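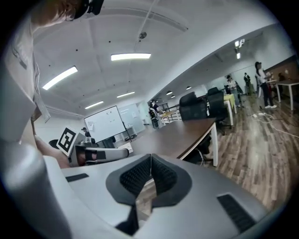
Stornen helpdesk replied: which of the long ceiling lights is it, the bright one near the middle or one of those back by the whiteboard? And is it on the same switch as the pendants? Can't book anyone till we know.

Ticket 193
Site: Skarnusora, main workroom
Opened: March 2026
Category: lighting / floor cables
Priority: normal

Reporter
The back ones, whiteboard end. Buzz first, then a flicker, then fine again. Bright one never does it. Pendants on a differnt switch, been fine all along. Little spotlights also fine.

Same fault as December I think, that one got closed as "no fault found". It was there the whole time, just not when the electrician was.

Tried so far:
all off at the wall, 20 seconds, back on. Buzz came back the same afternoon
fan off, in case it was the fan humming. Not the fan
swapped the tubes end for end. No change
left pendants off for a morning. No change

Stornen helpdesk
Thanks. Sounds like ballast not tube but will need a look. Does dimming to anything under 100 per cent make it worse? Also your note mentions glare and a trip hazard, are those part of this or seperate?

Reporter
No dimmer on that switch. On or off only.

Same room so put them on here please. Glare is on the dark brown table, the top is glossy and the ceiling light sits right on it. Anything in a shiny bag or white box is a pain to read labels on, you end up tilting it or moving round to the other side. Would a diffuser do it? Otherwise we'll get a matt cloth and be done.

Cable thing: power strip lives on the floor by the chairs, long white lead coming off it. Chair wheels go over it. 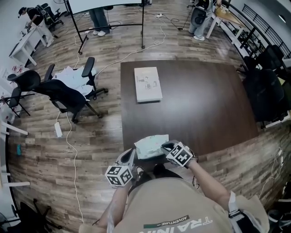
Table and floor strip, glare on the right half of the tabletop.

Stornen helpdesk
Got it. Splitting as follows:
1. Buzz/flicker, whiteboard end — passed to Kirkura, they hold the lighting contract
2. Glare — diffuser quote to come from Grajales, no promises on size
3. Cable — needs a cover strip, or move the power strip under the desk on the left wall. Please do not tape it down in the meantime, tape lifts and then it's worse

Reporter
OK. Strip won't reach the left desk and still feed the table, tried it. Cover strip then. Low one please, the chairs have to roll over it.

Stornen helpdesk
Cover strip ordered, 200 cm, grey. Kirkura want the area under the whiteboard lights clear for their ladder, so whiteboard on its stand shifted out of the way before they arrive. Table can stay put.

Reporter
Will do. Somebody rub out the board first or the pen ends up on sleeves.

Status: 1 open, 2 awaiting quote, 3 awaiting delivery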